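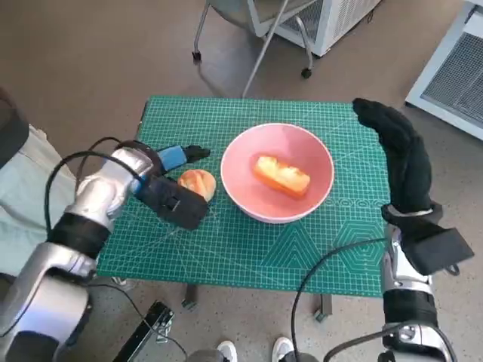
Home Notebook Benches Stores Older entries

Bench notebook, Tallthorpe, small table
January 30, 2020

Spent most of the morning on the bread and bowl table, which I have been promising to sort out and write up since November, and I'm glad I finally sat down with it because there is more to say about a bowl and a few bits of bread than I would have guessed when we started. I'll try to keep it in some sort of order, but I'm writing with a cup of tea in the other hand, so bear with me.

First the mat. We have gone back to the green cutting mat as the surface for anything small. The Furnatis table underneath is a good solid little thing but the top shows every mark, and it's a nuisance trying to put a bowl back in the same spot on a plain surface when you've had it off to shake the crumbs out. With the white grid you can just remember a square. I know a couple of you find all the lines a bit busy to look at, what with the diagonals and the hexagons as well, and I did feel the same for the first day or so. After that I stopped seeing them. What I would ask is that the mat always goes down the same way round, with the hexagons at the lower right as you stand at the near side. I came in last week to find it turned, and spent far too long wondering why my notes from the day before made no sense at all.

Crumbs. The grid lines are fine and pale, and so are the crumbs, so please don't trust your eyes from standing height. Run a hand over it. The soft brush from the sink cupboard does a lovely job and the stiff one only pushes things about. I've moved the soft one to the hook by the door, and if it could live there I'd be very happy.

Next the bowls, then. I tried the pink one from the Plusato set against the white one and the deep blue one, and I keep coming back to the pink. The white is pretty but pale bread disappears in it under our lights, and the blue has such steep sides that a longer piece sits propped up on the edge like a letter in a rack. The pink is wide enough to let things lie down. It takes the rectangular piece on a slant without any fuss. I've written 924 on a bit of tape and stuck it to the stores box so we stop mixing this set up with the kitchen crockery – the kitchen would like its own bowls back, please, and I have promised them.
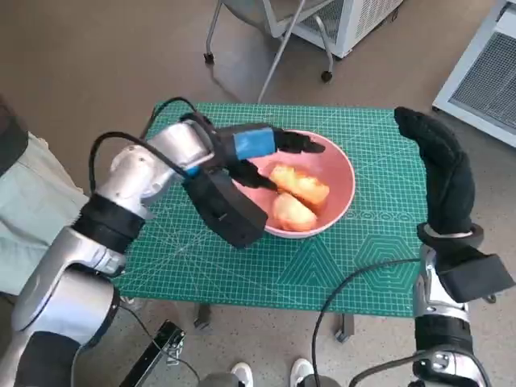

Two pieces in one bowl is what I really wanted to get settled today, as I'd been putting it off by calling it a different job. One piece is easy to live with. It goes wherever it goes and there is a clear side to come at it from. With a second one in, they lean on each other or slide together in the dip, and it's hard to say beforehand how they will end up. The arrangement I like best is with one towards the far right of the pink bowl and the other just below it and slightly to the left, so that both tops can be seen and neither is buried. I sketched that one on the back of the old sheet and would like to use it as our usual starting layout, unless anybody has a better idea. I also tried them side by side and end to end, and end to end looked very tidy until I nudged the table with my hip.

The small round rolls I'm fondest of, I must say. They look so cheerful next to the paler pieces, and the split along the top gives you something to go by when you want to say which way a roll is facing. They do wander if they're put down carelessly, so set them on the mat and wait a second before letting go. I've been keeping the roll to the left of the bowl and see no reason to change.

Stores, while I'm at it. There are 12 pieces in the bread box now after I took out the ones with tired corners, and eight of those are the sort I'd happily put on the table. The rest will do for practice. The lid doesn't close properly on the left side, so press it till it clicks. I've asked Bukhari about another box of the same size with the clip lid, and they think they can add it to the next delivery, though they wouldn't give me a day.

Things still to do, in no particular order:

- wipe the underside of the mat as well as the top, it picks up grit from the table
- find the felt pads for the table legs, the speckled floor is harder on them than it looks
- try the two-piece layout with a roll alongside
- copy the bowl notes into the stores list before I forget which one I meant
- return the white bowl and the blue one to the kitchen, with thanks

If you use the table this afternoon, leave the pink bowl out on the mat when you finish, as I'd like to carry on with the layouts after lunch tomorrow and I've only just got it where I want it.

Last updated: same day, after tea (added the bit about the lid)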